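Minutes of the build meeting, gripper project
Date: 8/20/18
Place: Wallgate shared workshop, by the lockers

**1. Minutes of the last meeting**

Accepted with one correction. The springs were ordered from Jutix and not from Mirzaei, as was written in March.

**2. State of the build**

Both hand-held grippers are now assembled and can be used as a pair. The light gray bodies are the second version of the Stolleck design. The first version is kept for spare parts and should not be thrown away.

It was asked if the marker cube sits too close to the handle for people with large hands. The members who tried it did not find it a problem. We leave the cube where it is.
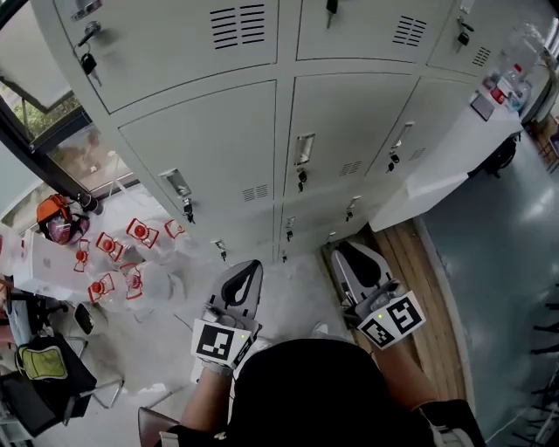
The next point was the weight. Each gripper is 800 grams with the battery inside, and after a long practice the wrist becomes tired. Two proposals were made: a smaller battery, or a thinner wall in the body. The smaller battery will be tried first, as it needs no new printing.

**3. Practice at the lockers**

We agreed that the locker doors are a good exercise for both hands, one hand for the handle and the other for the key. The keys are small and it is easy to bend them. Please do not turn a key with the gripper until the new finger pads are tested.

The members also asked that the lower doors be practiced separately, because one must bend down and the marker can turn away from the camera.
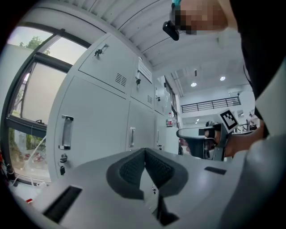
*Finger pads with grid pattern, second gripper with its marker at right.*

**4. Finger pads**

The present pads hold well on the long handle but are too thick for a key. Stolleck offers a thinner pad, part 3049. Decided: order two sets and compare them with the present ones before the next meeting.

**5. Other matters**

- The wall shelf for the chargers is still not mounted. The screws are in the workshop, the right drill bit is missing.
- The drawings for the handle will be put in the shared folder, with the version in the file name.
- The invoice from Jutix is paid.

Next meeting: same place, when the pads have arrived.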